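4.2 Bedding, laundering and the limits of the "fresh bed" claim
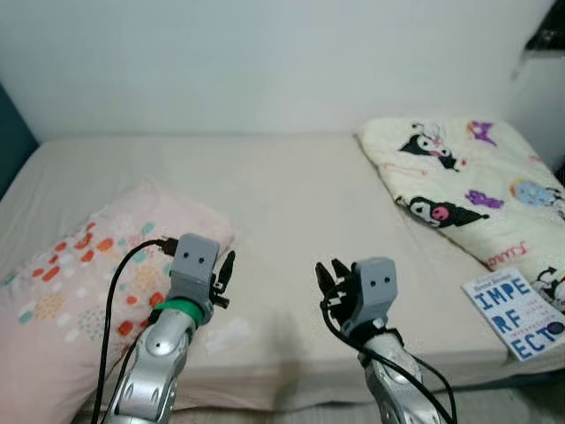 Figure 3. A bed with a plain beige fitted sheet and a patterned pale pink pillow.

The belief that a freshly changed bed gives a better night's sleep is so widely held that few studies have thought it worth testing. Advice leaflets repeat it, hotel trade papers repeat it, and the earlier Lendlow survey took it as a starting point. We were less sure. When we went back through the sources cited for the claim, most of them led to one another, and the few that led to data led to questionnaires in which people were asked, in daylight and some hours after getting up, whether they liked clean sheets. It would be surprising if they had said no.

The present section reports what happened when we asked a narrower question: does the number of nights since a change of linen have any bearing on how long people sleep, or on how often they wake? Sixty households in Londcombe kept sleep diaries for us through October. Of these, 40 returned diaries complete enough to use. The rest had gaps of several nights or, in a few cases, entries plainly filled in all at one sitting, in the same pen and with the same bedtime throughout. We left these out, and readers should bear in mind that people who can keep a diary for a month may also be people who keep to a regular bedtime.

Each household noted the date of every change of sheets and pillowcases, and marked the two separately. This turned out to matter, as the habits differ a good deal. Pillowcases were changed more often than sheets in 33 of the households. Earlier work, including the Niltari reports, treats "bedding" as a single item washed on a single day, and we do not see how its authors could have told the effects of one from the effects of the other. The Niltari tables also leave out duvet covers without saying so, and our letters on this point have not been answered.

Our results are easily stated. Sleepers rated the first night in clean sheets higher than other nights, but the hours they wrote down for that night were no longer, and they recorded waking just as often. By the second night the difference in ratings had gone. If clean bedding improved sleep in any bodily sense, one would expect the gain to fade slowly as the sheets became less clean. A gain that vanishes after one night looks much more like the pleasure of noticing a change.

Two objections were put to us when this work was first read out. The first, from Kneževič, is that ratings are themselves a proper measure of sleep, and that a person who says the night was good has had a good night. We have some sympathy with this, though it is hard to square with the way the claim is usually put - in terms of deeper sleep and fewer wakings, with a chart to match. Those who wish to say only that people enjoy clean sheets are free to say so, and we would not quarrel with them.

The second objection is more serious. Households tended to change their beds at the weekend, when many people also go to bed later and get up later. Any effect of linen is therefore tangled up with the effect of having no alarm clock. Yvonne Yeoman, who coded the diaries, sorted the weekend changes from the weekday ones and compared them. The higher first-night ratings were found in both groups, but the weekday group was small and we would not want to lean on it. Zoi Andreadis has since suggested giving each household its washing day by lot. We agree that this would be a better design, and regret not having used it.

We also asked about fabric, more out of duty than hope. Participants were asked to write down the fibre content from the label. Many could not find a label, several copied out the washing instructions instead, and one household returned the label itself, pinned to the diary. Answers about thread count were worse. A good share of them appear to have been taken from the packaging, and we know of no reason to trust the packaging. We have not analysed these answers and would advise caution with any study that has, particularly where the sleepers were asked to recall what they had bought some years before.

None of this is an argument against washing sheets. There are sound grounds for doing so that have nothing to do with sleep, among them skin complaints and dust mites, and these are dealt with in section 5. Our complaint is with the step from "people like it" to "it makes them sleep better", which is taken in almost every source we read and supported in none of them. Until a study measures sleep directly, and sets the washing day itself, we think the claim should be left out of printed advice.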